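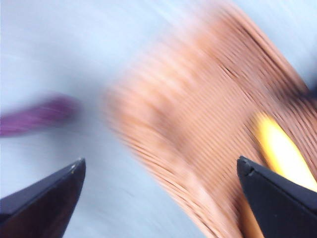 What makes wire harder for a robot to handle than a box or a bottle?

Wire changes shape every time it is touched. A box sits where it was put and has the same six sides all day. A coil of wire sags, springs back and snags on its neighbor, so a machine that learned to pick it up in one position has to work it out again in the next.

Most of the afternoon at Rorberg's open day in October was spent on that problem. The company rents half of a former carpet warehouse on the edge of Wokudcombe, between a tire shop and the bus yard, and opens it to the public once a year. By 2 p.m. the parking lot was full and people were leaving their cars along the bus yard fence.

Rorberg started out repairing electric motors. It still does, and the front third of the building is benches, solvent smell and motors with their covers off. The robots are in the back. They were bought to help with the dullest part of the trade, which is sorting and moving wire: new copper for rewinding, old copper for scrap, and all the leads and cables that come out of a machine along with it.

"We had people spending whole mornings untangling," said Fulgencio Calvo, who runs the shop. "They were good motor people. They didn't train for that."

Visitors went through in groups of 10. Each group got a short talk, then stood behind a yellow line while an arm worked over a table. The arm has a small camera near its gripper, and a monitor on the wall showed what the camera was getting. On the monitor the job looked faster and messier than it did from the floor. Whenever the arm swung, the picture smeared, and then it would clear again as the fingers slowed down over the next coil.

Young-sook Ma, the engineer in charge of the table, kept her talk short and took questions for as long as they came. A man in a feed store cap wanted to know why the gripper had only two fingers. She said two fingers can do most of what the shop needs, and there is less to break. A girl asked if it could tie a shoe. Ma said they had tried with a boot lace last winter and given up after lunch.

Copper brings its own trouble. It is shiny, and it throws back whatever light is in the room. Ma said a bright patch on a winding can confuse the software about where the metal ends, so the team collects examples under every kind of light they can set up, including bad light. They have 800 recorded runs of coil handling so far. Of those, 405 were done with a person guiding the arm by hand controls, and the rest by the arm on its own with someone standing next to the stop button.

The person at the hand controls for my group was Macarena Requena, who came to Rorberg as a winder and moved to the back room in the spring. She took the arm down over a coil, closed the fingers, lifted, and carried the coil to a bin. On her second try the coil caught on a length of cable and both came up together. She lowered them, opened the fingers, and went in again from the other side.

"You want to pinch it like you would with your hand, but you can't feel anything," she told us. "You go by the picture and by the sound of the motors. Some days I'm good at it."

She also said the recordings where she gets it wrong are kept, as long as she fixes the mistake before the run ends. That surprised several people in the group, me included.

When the arm ran on its own it was slower. It stopped above each coil for a second or two, and a few times it backed off and started over. It dropped one. Calvo, standing at the door, said he would be happy to see it reach half the speed of a patient person, and that he had told the bank the same thing.

The shop has not cut any jobs over the robots, according to Calvo, and Yolanda Sepúlveda, who has rewound motors there longer than anyone, backed him up. She has asked for a machine that strips varnish next. She was at the front benches all afternoon showing people how a stator is wound, and her line was at least as long as the one for the arm. Trinidad Tejada, who teaches shop at the high school in Hurnness, had brought a van of students and had trouble getting them away from it.

Rorberg counted 165 visitors by the time the doors closed at five. Ma's group is trying softer fingertips over the winter, made by a supplier called Cârstea, and plans to show them at the next open day. Parking will be at the bus yard, if the bus company agrees.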